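Brulley flat-pack cupboards: questions we get asked a lot

Last updated 2019-04-05. If yours isn't on the list, ring the Sastomden shop or use the contact form.

Do you deliver?
Yes. Sastomden and Brumville, ground floor or up one flight. Further up than that, ask first. Delivery is to the room you want it in, boxes left flat against a wall.

How long does it take?
In stock, 48 hours. White is nearly always in stock. Other colours come from the Ó Dubhghaill workshop and take longer, we'll give you a date when you order.

How tall is the tall one?
2000 mm without feet. Check your ceiling before you order, and check it in more than one spot. Old houses slope. Build it upright if you haven't the room to tilt it.

Can I build it on my own?
The low cupboards, yes. The tall one needs 2 people, mainly for standing it up and hanging the doors.

What tools?
Cross-head screwdriver, small hammer, spirit level, pencil. A drill for the wall bracket only. Please don't use a drill driver on the hinge screws, they strip the board and we can't send a new door free for that.

My door won't sit straight. Is it faulty?
Probably not. Get the cupboard level first, before touching any hinges. Most crooked doors are a crooked floor. Put the level along the top, pack the low corner, then look again.

Still off? Open the door and find the screws on the hinge arm. The front one moves the door left and right. The back one lets it slide in and out. Up and down is done on the plate fixed to the side panel, loosen both screws, lift, tighten. Quarter turn at a time, close it, look, go again.
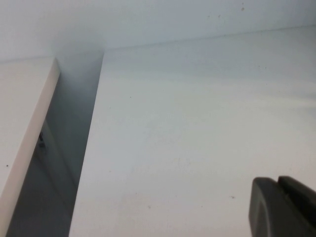

Do the top hinge and the bottom hinge seperately. If the gap is wider at one end than the other, only one of them wants moving. Turning both by the same amount just shifts the whole door over and you're back where you started.

How big should the gap be?
Even all the way down is what matters. If the door rubs or catches, it's too tight. Past that, go by eye.

The door won't stay shut.
Hinge is too far out, or something inside is pushing on it. Take the shelves' contents back a bit and try again. If it still springs open, wind the back screw in.

What do I clean white panels with?
Damp cloth, drop of washing-up liquid, dry it after. No scouring pads, no bleach sprays. Specks and fingermarks come off with the same cloth. Edges collect more grime than the faces so go along those too.

I've chipped an edge.
Touch-up sticks at the counter, white and cream. Try it on the back of the panel first, whites are not all the same white.

Does it have to be fixed to the wall?
The tall one, yes, always. Bracket is in the small bag with the shelf pegs. Screws for the wall are not included becuase walls differ.

I've a part missing.
Look inside the packing at both ends of the box first. Then tell us the letter printed on the instruction sheet next to the part. Small parts go out by post, no charge.

Can I return it once it's built?
No, sorry. Unbuilt and in the box, yes, with the receipt.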